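Ticket 423 – Arm stops mid-pick, station 9 (Vakside sorting line)

3 min read
Print | E-mail

OK, writing this one up properly because two people on nights have asked me what the fix was and I keep telling it differently!

What happened: in March we moved the sorting work over to the Drumemano controller, and from day one the arm would stop partway through a pick. No alarm, no fault code, it just sat there. Clear it, restart, and you'd get maybe an hour (or ten minutes, if you were trying to go to lunch).

First try: power cycle. Came back fine, stopped again before the shift was out.

Second try: reseated every connector down to the gripper. I was sure I'd found it – one plug felt a bit soft – but no, same stop by 2:30.

Third try: called Groltness support. Very nice guy, had me read him the log line by line, and we spotted that every stop came right after the grip check. The controller was giving the gripper 17 milliseconds to report back, and ours sometimes takes longer on thin pieces. 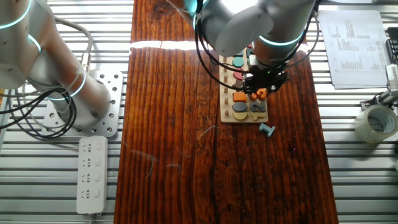
So I raised the wait to 30 and ran the puzzle pieces over and over, numbers and rounds and all. Not one stop that afternoon. I left it going through the night shift too, and the log was clean in the morning.

Now the part that isn't really a technical note, but I want it in the ticket. Before the arms, Qistina Ngau and I sorted by hand and went home with sore wrists. Now she does the setup and I do this, which I like (mostly), but when the arm stops we both get pulled off our own jobs to babysit it. The plan from Hartono had us down for zero minutes a day of that. Please can whoever writes the next plan put some real time in for it? And train nights on the reset – they shouldn't have to call me at home.

Status: fixed, leaving it open one more week.

Comments (3)

Qistina Ngau: Setting is saved in the station 9 profile, so don't load the old one or you'll be back to 17.

nightshift_b: Yes to the training please. We had the reset steps on a sticky note and it fell off.

Dockside Pete: Does this apply to station 8 as well? Ours does the same thing on the thin ones.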